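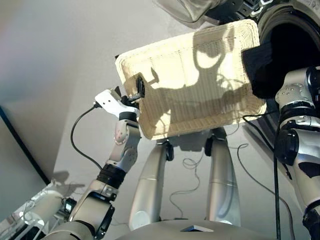
两只手一起端篮子，洗衣机就在旁边

上次更新还是五月，那会儿我们社团连机器人的胳膊都没调明白，所以先跟催更的几位说声对不起！暑假太散了，人也散，工具也散，有一把内六角到现在都没找到。好在开学以后大家又凑齐了，我也终于有东西可写。

先交代一下背景，给新来的朋友。我们是学校的机器人社，这学期报了一个叫Tronmont的学生赛，题目是家务。题目清单发下来的时候大家吵了一晚上，Karim想做收拾餐桌，他觉得桌面是平的，高度又固定，好做。Naima坚持要做洗衣服，理由是她宿舍楼的洗衣房永远排队，她对洗衣机有很深的感情（怨念）。最后投票，洗衣服赢了，Karim嘴上说无所谓，第二天就把洗衣机门的尺寸全量好发群里了，比谁都积极。

比赛的流程是这样的：机器人从架子上取下脏衣篮，端到洗衣机前面，把衣服弄进滚筒，关门，退开。听着挺简单对吧？我们把它拆成小段以后，光“端篮子”这一段就折腾了快三个星期。

问题出在两只手。一只手抓东西，抓偏一点没关系，东西会自己顺过来。两只手抓同一个篮子就完全是另一回事了，左手往里多挤一点，右手就得跟着让，谁都不让的话篮子就被拧成麻花。我们第一个篮子就是这么牺牲的，塑料的，边上裂了一道，现在拿来装扎带。后来Driss从家里带了个编织的来，奶白色，方方的，说是他妈妈放毛巾用的，拿之前“基本上”打过招呼。编织的好处是有点韧性，两边稍微不同步也不会马上抗议，边沿又粗，夹爪咬得住。缺点嘛，表面一格一格的，视觉那边识别边沿的时候老是被纹理骗，Naima为此改了两版代码，改完第一版比原来还差，她那天晚饭都没吃。

然后是影子！这个我一定要写下来，给以后做这个题的人提个醒。我们那间活动室的灯很亮，胳膊和线缆的影子会整个投进篮子里面，黑黑一大团，边上还拖着几条弯弯的细线。识别程序看见了特别高兴：有衣服！于是空篮子它也能给你报一件出来。我们一开始以为是模型训练得不够，又采了200条数据，重新训，还是报。后来Youssra坐在地上吃橘子，盯着屏幕说，它是不是把自己的影子当成裤子了？全场安静了几秒钟。现在我们在训练数据里专门放了各种影子，灯也换着角度打，误报少了很多，但还没有完全干净，比如深色的衣服搭在篮子边上的时候，它还是会犹豫。

说到衣服，深色的软布料是我们目前最头疼的。黑的那种，往篮子边上一搭，半截在里面半截在外面，篮子一歪它就往下溜，而且正好溜到夹爪那一带去。比赛规则里写得很清楚，衣服掉地上要扣分，夹在手里带不进滚筒也要扣分。Karim提议全部用白毛巾参赛，被大家一致否决，衣服是组委会给的，你想得美。

再讲讲“倒”这个动作。我们试过两种办法，一种是把篮子放在地上，一件一件往滚筒里拿；另一种是直接端着篮子凑到门口，倾斜，让衣服自己滑进去。第一种稳，但是慢得让人想睡觉。第二种快，成功的时候特别帅，失败的时候一地都是。现在的打算是混着来，先倾斜倒一把，倒完看看剩什么，再伸手捡。倾斜的角度还在一点一点试，歪得太少衣服纹丝不动，歪得太多篮子就撞门框。还有那扇玻璃门，打开以后的位置每次都差一点点，我们给它贴过胶带，贴过泡沫，现在干脆让程序每次先看一眼门在哪儿。

线也是个大问题。胳膊上的线从夹爪后面绕出来，垂成一个大弯，动作一大就有可能挂到篮子或者关节。地上的更不用说了，底座旁边盘着一堆。每次开工前的固定节目就是蹲在地上理线，Driss负责理，理完拍拍手站起来，一转身又踢到一根。我们正在做一个能沿着胳膊走线的小夹子，3D打印的，第一批印太紧了，卡进去就取不出来，第二批还在排队等打印机。如果哪位读者的学校打印机比较空，我是真的羡慕。

数据这边的进度我也报一下。到昨天为止，“端篮子加倾斜”这一整段我们录了473条能用的，目标是3000，嗯，路还很长。录数据全靠人遥操作，一个人操作，一个人在旁边放衣服、喊停。操作的人大概录半小时胳膊就酸了，要换人。我自己的手法属于比较粗暴的那一类，Youssra看我的录像会叹气，她录得特别柔，篮子端起来一点都不晃，所以现在大家都在学她的节奏：先两边轻轻碰到，停一下，再一起夹，再抬。就多这一个“停一下”，左右手不同步的情况好了一大截。

中间还有个小插曲。有一天Unai学长回来看我们，他前年参加过这个比赛，做的是擦窗户。他一进门什么都没说，先看了一会儿机器人端着篮子的样子，然后问：你们篮子里放满衣服的时候试过吗？我们互相看了看。没有。一直都是放一两件，图省事。当场就往里面塞，大家把外套都脱了扔进去，机器人抬到一半左边的手腕开始抖，抖得那叫一个厉害，Naima一把按了急停。后来查了一下，是左边的力控参数偏软，空篮子的时候看不出来，一加重就露馅。学长临走前把他们当年的比赛笔记留给了我们，好大一本，字巨丑，但是里面关于现场调试的部分特别有用，比如场地的地面可能和你练习的地面不一样，比如一定要自己带插线板。

接下来的安排大致是这样：先把满篮的情况补录一批，然后换两个不同的篮子试试，免得程序只认识Driss妈妈的那一个（顺便，篮子迟早要还的，Driss已经被问过两次了）。走线夹子印好以后要全部重装一遍，这个活儿谁都不想干，准备抽签。校内的预演我报了名，到时候会有别的社团来看，所以活动室也得收拾一下，至少把那箱不知道谁的旧键盘搬走。

有几位在上一篇下面问新生能不能来，可以的，大一也欢迎，不会写代码也没关系，现在最缺的其实是有耐心放衣服的人，哈哈。来之前在评论里说一声，或者直接晚上过来敲门，听见里面有人喊“停停停”就是我们。

好了不写了，Karim在喊我过去换班。

2021年9月13日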